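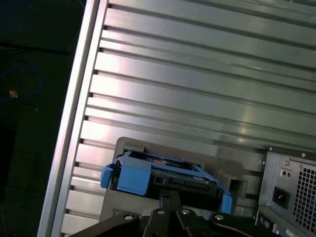 Somboon Open

The Somboon Open is a badminton tournament for club and independent players, held every December in the town of Taria. It is played over seven days, with singles, doubles and mixed events running side by side, and it has become one of the best-loved dates on the regional calendar. The tournament takes its name from Somboon Hall, the sports hall where the first edition was played and where the finals are still held. It is organized by the Taria Badminton Association, and its title partner is the equipment maker Rundent.

The Open is known for its fast, attacking doubles matches, its loud evening crowds and its unusual entry system, which lets a complete newcomer share a draw with some of the strongest players in the region.

History

Badminton came to Taria as a winter pastime for rowers, who wanted something lively to do indoors once the river got too cold and high for training. The early gatherings at Somboon Hall were informal. Pairs were drawn from a hat, matches were played to whatever score the hall's closing time allowed, and the winners took home a basket of fruit. The fruit basket is still presented to the champions alongside the trophies, and several past winners have said it is the part they care about most!

The event first took the name Somboon Open when players from outside the town were allowed to enter. Growth was quick after that. Matches spread from the main hall to the nearby Tutelis Sports Center, and a second week was tried for a while before the schedule was brought back to a single, very full one.

On November 16, 2021, the organizers and Rundent announced a partnership covering shuttlecocks, nets, posts and court mats. The agreement also brought a new look to the main hall, with a darker floor surface that many players found made the shuttle easier to follow. Tournament director Stamatia Kontogiannis called it "the best early present this tournament has ever had" and promised that ticket prices for the opening rounds would stay where they were.

Format

Five titles are contested: men's singles, women's singles, men's doubles, women's doubles and mixed doubles. All matches are best of three games to 21 points, with rally scoring. The early rounds are played at both venues from morning until late evening, and the final day is given over to Somboon Hall alone.

The main draw in each event has room for 33 entries, an odd number that is one of the tournament's cherished quirks. The extra place belongs to the winner of the Last Door, a knockout for players who missed out on qualifying. The Last Door winner meets the lowest-ranked direct entry in a single opening match, and whoever comes through joins the regular bracket of 32. The match is played alone on the center court before anything else begins, and it often draws a bigger crowd than the round that follows. 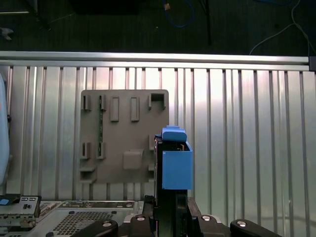
Flat gray plate fixed to a corrugated aluminum panel.

A player may enter no more than two events. This rule was brought in after a run of years in which the strongest all-rounders were on court so often that the evening sessions ran well past midnight. Seedings are based on results from the past season, and reigning champions are always seeded first if they return.

Venues

Somboon Hall is a compact brick building with a high timber roof and seating for 500 spectators on three sides of the court. The stands are steep and close to play, so a smash from the back of the court sounds like a door being slammed. Lighting is set along the sides instead of directly overhead, a great help to players tracking a high lift.

The Tutelis Sports Center, a short walk away, hosts most of the early matches. It has a wider floor and a slight drift in the air near the east wall, and regular visitors speak of that drift with real affection. Learning which end to choose after the toss is considered part of the Somboon experience. Practice courts are open to all entrants before the morning session, and stringers work in the lobby throughout the week.

Junior program

Alongside the main draws, the tournament runs a junior festival that welcomes up to 200 young players. It has no ranking points and no seeding. Children are placed in mixed-age teams and play short timed matches in which every member of the team must take a turn in singles.

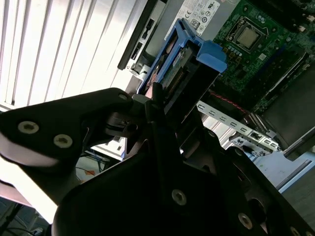 Team coaches are chosen from players in the main draw, and taking part is treated as an honor. Many of the regulars who now fill the doubles events first came to Taria as festival players, and a few have gone on to coach teams of their own. The festival ends with a relay in which the whole team shares one racket, passing it on after every shot. It is chaotic, very noisy and hugely popular with spectators.

Traditions

Before the first match of each edition, the oldest entrant serves a single shuttle to the youngest across the center court. The rally that follows has no score and continues until one of them misses.

Doubles finalists sign the net tape after their match, and the signed tapes hang in the entrance corridor of Somboon Hall.

See also

Taria Badminton Association
Somboon Hall
Tutelis Sports Center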